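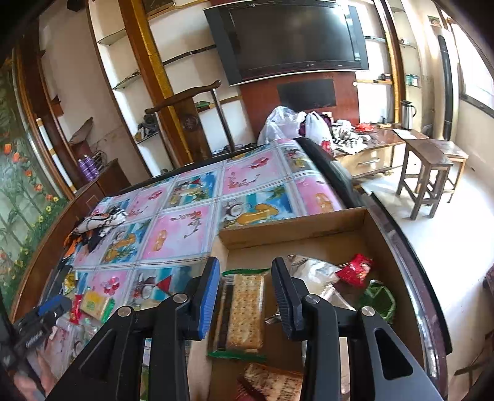
Seixas asked, first thing, whether the crushed packets were a jaw fault or a force setting, and could we please settle that before anyone talks about speed.

Fair enough! So item 1 became the crushing fault.

Brikari grip trials, minutes, April 5, 2021

1. Crushing fault. In the March run of 200 snack packet picks, 5 packets split at the seam. All 5 were crackers. The log shows the jaws still closing after contact, so the stop signal is arriving late. Great catch by the Flekia bench team, who got it to repeat on demand!

2. Safety. One operator had a fingertip pinched at the linkage. No injury. Agreed: hands stay behind the jaws, and the tool is powered down before anyone clears a wrapper.

3. Fix. Lostetti will send new stop firmware. We rerun 50 picks on crackers only, and everyone is keen to see it.

4. Speed. Held over until item 3 is done.

Actions: Flekia to share the log, Seixas to write up the pinch report.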